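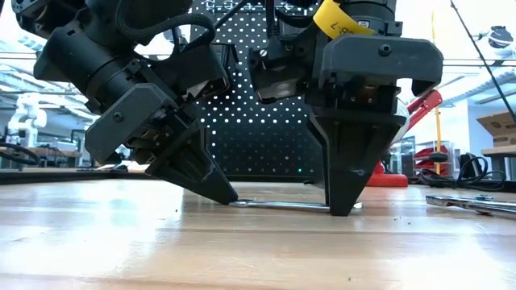 Subject: Re: [jollstead-shop] small hand tools – wall, drawer or bench?
List: Jollstead Home Shop list, digest 464

Hi all,

I've been meaning to answer this for a week, and then I went and reorganized my bench instead of typing, so at least I have something fresh to report! Original message first so everybody knows what I'm rambling on about:

> Hi folks, newish member, second post. I've just moved my stuff into the
> back half of a garage and I have one good bench and no wall I can
> screw into (it's all metal siding on that side). My big tools are fine,
> they live in the rolling cabinet. It's the little stuff that is driving me
> nuts. Screwdrivers, pliers, scissors, knives, all the things I pick up
> 50 times an evening. If I put them in a drawer I never put them back
> in the drawer. If I leave them out I lose half the bench.
>
> I was looking at the Keneda hook sets but the only reviews I can find
> are from people with a big wall board. Has anyone used pegboard without
> a wall? Does it fall over? And what do you do with things that don't
> have a hole to hang by? My wife says buy a coffee can and be done
> with it, and she may be right.

Your wife is partly right, keep the coffee can. But I'm a pegboard person and I don't have a usable wall either, so let me make the case.

I used to do the big wall board thing at the old place on Ruawai Road. Four feet by eight, every tool outlined in marker, the whole bit. It looked great and I hated it. The board was on one wall and the bench was on the other, so every single time I wanted pliers I walked across the shop, and every single time I was done with them I did not walk back. By the end of a project the board was all outlines and the bench was all tools. What I have now is a small board that stands right on the bench top, and it's the first setup I've kept up for more than a month.

How I'd go about it, in the order I wish I'd done it:

1. Dump everything small out on the bench and leave it there for one whole project. Don't sort it. When the project is done, whatever you touched gets a spot on the board and whatever you didn't goes in the cabinet. I was sure I needed all my screwdrivers within reach (I own a silly number of them). I used two.

2. Pick your daily handful and lay them out on the bare wood before you hang a single hook. Mine comes down to a screwdriver, scissors, pliers and a utility knife, with a few guests depending on what I'm up to. Laying them out flat shows you which ones are a hook tool and which ones are a cup tool. Scissors have loops, so that's easy. A utility knife has nothing much to hang by, so it goes in a cup, blade in, please. 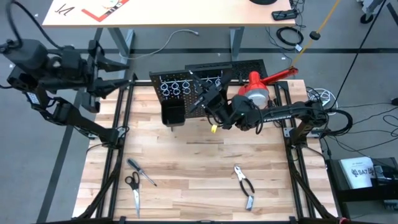
3. Put the board at the back edge, never the side. I tried the side first because I'm right-handed and it seemed logical, and I whacked it with my elbow all evening long. At the back it's still an arm's reach and it leaves you the whole front of the bench to work on.

4. Low stuff heavy, high stuff light. You asked if it falls over, and yes, it sure can if you hang a hammer off the top corner. Keep your heaviest things at the bottom and don't hang anything big at all. My hammer lives in the cabinet with the other bruisers.

5. Leave gaps! If you fill up every hook on day one you'll have no place for the thing you buy next month, and you know you're going to buy something next month.

On the Keneda hooks – I had one set of the single pegs, $13 if I remember right, and they were okay but they came out of the board along with the tool about half the time. You grab the scissors and now you're holding scissors and a hook. A dab of hot glue behind each one cured it, though then you can't move them around, and moving them around is kind of the point. I'd sooner have hooks that are tied to each other somehow.

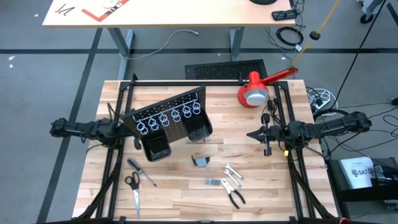

My bins have turned out to be the part I'd fight for. I started out thinking hooks were everything and the bins were an afterthought for pencils, and I had it backwards. Anything without a hole, anything short, anything I'm too lazy to aim at a ring, it all gets dropped in a bin and it's still off the bench. I like them down along the lower side, under the hooks, the way the two black ones are set up on that board, and I like the hooks up top sharing one rod so they stay put when you yank something off. White rings against black board are easy on my eyes too, which matters more to me than it used to. If I had to lose one or the other I'd lose hooks first, and then I'd basically be at your coffee can.

A couple of other things while I'm at it. Whoever was asking about bench tops back in digest 308, I still say light-colored butcher block. Small dark tools jump right out at you on it, and when it gets ugly you sand it and oil it and carry on. I had a dark painted top for years and spent half my life patting around for a black-handled screwdriver.

And to the person selling the Killer vise, is that still available? I can pick it up any evening after six, and I'll bring a friend to help lift it, my back has opinions now.

Let us know what you end up doing with the metal siding, I'd be curious if anybody has hung things off it with magnets. I tried it once with a cheap magnetic bar and it let go at two in the morning. Sounded like a burglar with a drum kit.

Happy sorting,
still sweeping on Ruawai Road (other end of it now)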